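FOR IMMEDIATE RELEASE

8/29/23

Willthorpe puts robot arms on the sorting benches at Astenwood, keeps every bench job

ASTENWOOD – Willthorpe, the lab supply refurbisher, has started running robot arms on the small parts benches at its Astenwood plant. Three arms so far. All of them on the returns side, where the used caps, tubs and closures come back from customers and somebody has to pick them up one at a time and decide what happens next.

No layoffs. No cut in hours. We are putting that near the top as it was the first thing asked at every shift meeting since January and it will be the first thing asked by anyone reading this.

What is changing is who does the picking. Until this summer a bench worker at Astenwood spent most of a shift lifting small parts off a table and putting them down somewhere else. Thumb and first finger, all day. The parts are light, the work is not. Sore wrists and sore thumbs have been the most common complaint on the returns side for as long as the plant has kept a log, and the job has been the hardest one in the building to keep filled. People came, did a few weeks, asked for a transfer to packing.

The arms were supplied by Csizmadia, which also did the install and the first round of training. Each one has a two-finger gripper and a small camera at the wrist, and each works a single table. Speeds are kept low on purpose. An arm is slower than a good bench worker on any single pick and we don't expect that to change soon. It doesn't get tired thumbs, and it can be left on the dull stretches while the person at the bench does the part that takes judgement.

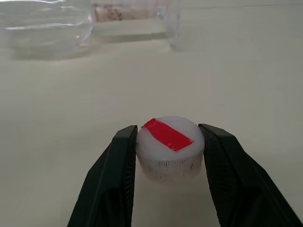 Willthorpe did not want a system that needed a new kind of part or a new kind of tray before it could be switched on, and that ruled out a good many of the offers that came in. The stuff that reaches returns is whatever customers send. Caps come back with tape on them, and the tape is seldom neat – a strip of red stuck on at a slant, creased, torn at one end and hanging a little over the rim, is perfectly ordinary. A gripper that only works on clean parts is no use to us. So the arms were set up on parts like that from the first day, with the fingers coming down open on either side and lining up before they close. Clear plastic tubs stay on the tables too, becuase that is what the benches have always used and the crew asked for them to stay.

What the new job looks like

Bench workers on the three automated tables are now called table leads. Same people, same shifts. A lead sets up the table, starts the arm, watches the first picks of each batch and clears anything the arm won't take. The lead also makes the call on the doubtful parts – cracked, stained, wrong size, tape that might be hiding a number somebody needs. The arm does not make that call. It sets the part aside and waits.

Leads also teach. When a new type of part turns up, the lead moves the arm through the pick by hand a number of times, and those passes go into the set the arm learns from. The handbook asks for 300 passes on a new part before the arm is allowed to run it with the lead away from the table. Some parts have needed more. One flat closure with a slick rim took 529 and is still not good, so it has gone back to being picked by hand until further notice.

Teaching counts as skilled time and is paid that way. The rate went up for all leads when the tables went live and applies to the whole shift, including the hours when no teaching is going on. The union local and the company agreed to this in writing before the first arm was bolted down.

Training is two weeks on full pay. First week with Csizmadia's installers, second week on the lead's own table with someone from maintenance close by. No computer background needed. Most of the first group had never touched a robot, and the piece they found hardest was learning to stand back and let it miss.

Where it has gone less well

The first month was rough and we would sooner say so in our own release than have it come out sideways. The arms stopped a lot. Light from the loading doors upset the cameras in the late afternoon and the tables had to be turned, which then put them in the way of the cart lane, so the cart lane got repainted. The stop buttons were fitted at a height that suited some people and not others. They have been moved. There is now a second one on the far side of each table.

Noise was a complaint nobody in planning expected. The arms are quiet but the start tone is not, and with three tables going it went off all day. It can be turned down and has been. The leads chose the new setting.

There is also less talk on the benches than there was. Several people brought this up in the shift survey, and they're right. Two workers used to share a table and now one lead has a table and an arm. The other worker has moved to inspection or to wash, by choice in each case, with a right to move back for a year. The three tables have been pulled closer together so the leads can at least talk to each other, and breaks on the returns side have been lined up again so the whole side stops together. Whether that is enough, we'll see at the next survey.

Cameras and privacy

The wrist cameras point down at the table. Footage is kept for teaching the arms and for sorting out failed picks, and it's not used to time workers, rate workers or settle disputes about who was at a table when. That line is in the written agreement. Picks per hour are recorded for the arm and posted on the board by the wash room, with no names beside them. Any worker on the returns side can ask to see what has been stored from their own table and doesn't have to give a reason.

What comes next

Willthorpe's second site, at Dultberg, will get 2 arms in January if the Astenwood tables hold up through the fall. Dultberg handles larger parts and the gripper fingers may have to be swapped for a wider set. Leads from Astenwood will run the training there along with Csizmadia, travel and lodging paid. Sign up sheet is with the shift office, names in by the end of the month please.

There are no plans to put arms in packing or wash. Packing changes too much from one order to the next and wash is wet. If plans do change, the crews concerned will be told before suppliers are asked for prices, which is the order it should of been done in the first time and wasn't.

Open hours for families and neighbors of the plant will be held once the cart lane paint has been signed off. Closed shoes, long hair tied back, kids welcome as far as the yellow line.

About Willthorpe

Willthorpe collects, cleans, checks and resells small plastic lab supplies, including caps, closures, tubs and racks. The company runs sites at Astenwood and Dultberg. Parts that cannot be reused are ground down on site and sold on as material.

About Csizmadia

Csizmadia builds and installs bench-size robot arms for small plants and workshops. It provides operator training with every install and services the Astenwood tables under a yearly contract.

Press contact

Willthorpe press desk, Astenwood plant, front office. Calls returned same day up to the end of first shift. Site visits by appointment – please allow time for the safety talk, it can't be skipped.

– END –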